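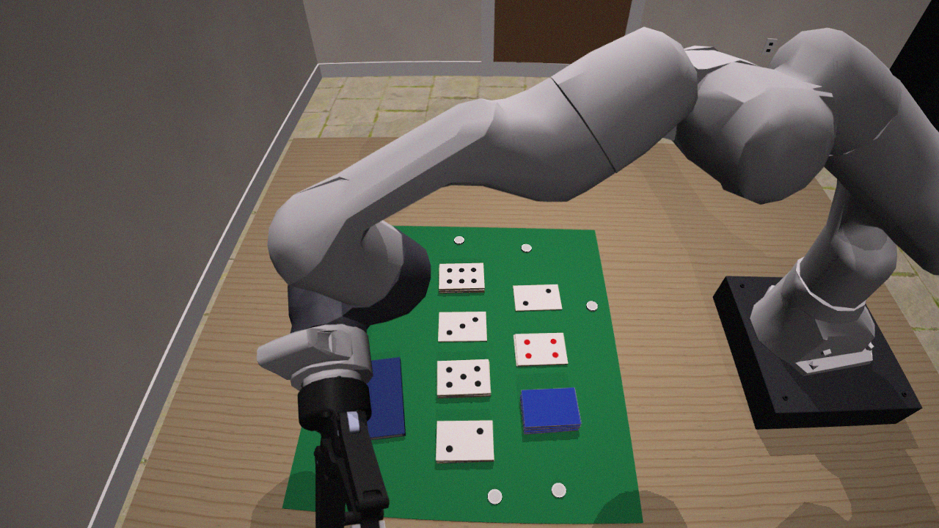 Moving the Shop to a Single Stock Record

In February the Windel shop completed its move from Prurnent to Zastis, and I undertook at the time to set down an account of the change for the other small retailers who read these pages. The delay is mine alone.

Under the former arrangement, the online shop and the counter in Carnegie each kept a separate count of stock. The two were reconciled every evening at six, by hand, from a printed list. An item sold at the counter in the morning therefore remained on offer to online customers until the evening, and refunds for goods we could not supply had become a regular part of the week.

Zastis holds one record for both. A sale at the till reduces the figure shown on the website, and a return restores it once the item has been inspected. The principle is simple. Preparing for it was considerably less so.

What the move required

Our product codes had been assigned over several years under 2 different systems, and many items carried a code from each. We chose to keep the older series, as it was already printed on the shelf labels. The export from Prurnent also shortened any product description longer than 50 characters, a fault we discovered only after the first import. The longer descriptions had to be entered again from our own copies.

Customer accounts were transferred without their passwords. Account holders received a letter by email explaining how to set a new one. I would advise any shop in the same position to send this notice before the change takes effect — ours went out on the morning itself, and the telephone was busy until closing.

Present position

The work took 4 weeks, during which the online shop was closed for two afternoons. Gift vouchers issued under the old system remain valid and may be used at the counter. They cannot yet be redeemed online, and the matter has been raised with Zastis.

Wholesale orders are still handled by email, and the trade price list will be added once the spring stock has been entered.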